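Jokila mesh baskets
Desk and bathroom storage / Small baskets
Item no. 651

Colours: black, yellow
Sold singly or as a mixed set

We've had the Jokila baskets in the shop since November and I'm still finding new jobs for them. They are small open baskets with perforated sides and a proper rim, made for all the little things that roll about at the back of a drawer: travel bottles, tubes of hand cream, cotton pads, the spare toothpaste you bought twice. You can see what's in them from the side as well as from above, so there's far less rummaging (and far less buying of things you already own!).

Black is the one most people pick, and it looks smart on a wooden worktop. My own favourite is the yellow. It is a warm, cheerful colour, and if you keep one yellow basket among the black ones it very quickly becomes the place for whatever you reach for every day. Mine holds sun cream and lip balm, and it lives by the back door.

Sorting a bathroom shelf with them

Tip everything out on to a table first. I know it looks worse before it looks better, but it's much quicker than picking through a full shelf. Put bottles together, then tubes, then anything still in its bag. Leave the bottles on their sides if they're short enough – they take up less height that way and the basket will slide under a low shelf. Tall canisters are better left standing on their own next to the baskets.

Palesa Ngcobo, who runs our Visholm shop, has one basket for each person in the house and a spare for guests. I tried it and gave up within a week, as we all use the same shampoo. Sorting by kind of thing works better for us.

Looking after them

Rinse under a warm tap and dry with a cloth. For sticky corners an old toothbrush gets into the mesh nicely. Please don't put them in the dishwasher.

Delivery and returns

A single basket goes by ordinary post. Sets are packed in a box from our Arnesau store room, with paper between the baskets. You have 40 days to change your mind, and a basket that has been tried out at home is fine to send back as long as it's clean. Questions about larger orders go to Petronella Kruger at the Arnesau desk.

Goes well with: Nkuna drawer liner, Visholm shelf risers

Page updated March 20, 2024

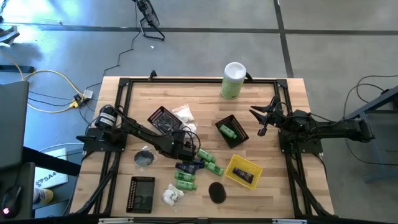 2 min read

Three black baskets and a yellow one, with green bottles and dark tubes to go in them. Both colours are in stock at Arnesau and Visholm, and you can mix them in one order.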